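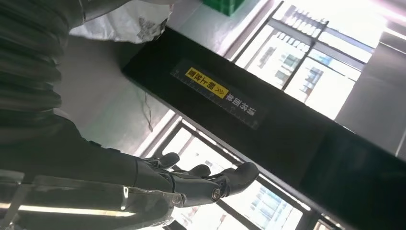
Kitchen Cleaning Tips I Tested So You Can Skip Most of Them
5 August 2020

Every summer the same cleaning tips come round again, usually with a lemon in them. I spent most of July trying the ones readers send me most often, in my own kitchen, on my own mess. A few are good. More of them are hot water and scrubbing with something extra thrown in to make it sound clever.

Baking soda and vinegar down the drain

It fizzes, and people love the fizz. Mix the two and what you have left is mostly salty water. My kitchen sink was draining slowly, so I did the full routine: half a cup of soda, a cup of vinegar, plug in, wait, kettle of hot water. The sink drained a little better. A week later it was slow again, and that time I used the kettle alone and got the same result. What fixed it was a plastic drain strip with barbs on it, the kind every hardware store keeps by the register. I won't describe what came up.

If your pipes are plastic, let the kettle sit a few minutes before you pour.

Lemon in the microwave

Half a lemon in a bowl of water, three minutes on high, door shut for five more. Then wipe. The splatter does come off easily, but so it does with a plain bowl of water. Leave a wooden spoon in the bowl so the water doesn't boil over all at once when you move it. The lemon smells nice for an hour. I would sooner put it on fish.

Foil balls for burnt pans

Nafula Kaijage wrote in to say she has cleaned her steel pans this way for years. On bare stainless steel I have to agree with her. Crumple the foil loosely, use plenty of dish soap, and go in small circles. You will see fine scratches if you hold the pan to the light, and I can live with those. Keep foil away from anything nonstick, enameled or anodized. I ruined a perfectly good saucepan lid finding out about the enamel.

For a pan with a black layer on the bottom, try this first: cover the burnt part with water, add a spoonful of baking soda, simmer for ten minutes, and leave it overnight. Most of mine lifted with a wooden scraper in the morning.

Coffee grounds for fridge smells

I put a bowl of used grounds on the middle shelf for a week. The fridge then smelled of coffee and old onion. Throw out the onion. Wipe the shelves with warm soapy water, do the rubber seal with an old toothbrush, and pull out the bottom drawer, where the trouble usually is.

Sharpening scissors on sandpaper

This one gets repeated everywhere. Fold a sheet of fine sandpaper grit side out, cut it a dozen times, and your scissors are supposed to be like new. Mine cut paper slightly better and cut cloth worse than before. It may knock off a burr. It doesn't put an edge back. Jeanie Gourlay, who does alterations above the Bondingate arcade, told me she'd take my scissors away if I tried it on a good pair.

Salt in the wash to set colors

Modern dyes are set, or not, before you buy the thing. I washed two red dish towels, one with half a cup of salt and one without, each with a white rag. Both rags came out pink. Wash new reds on their own in cold water until the rag stays white.

Storing things so they last

Bread in the fridge goes stale faster. Slice it and freeze it.

Herbs in a glass of water do last, parsley and cilantro especially, with a bag dropped loosely over the top. Basil sulks in the cold, so keep it on the counter.

Tomatoes stem side down is supposed to add days. I tried it with two bowls from the same batch and couldn't tell them apart.

A paper towel in the salad box is worth doing. Change it when it gets damp.

What I kept

The drain strip, the overnight soak, the paper towel, and the foil for two steel pans. Everything else went back to dish soap, hot water and a stiff brush.

Several of you have asked about freezing candles before burning them so they last longer. I have four in the freezer, next to the bread, and four in a drawer. I'll report back when they've burned down.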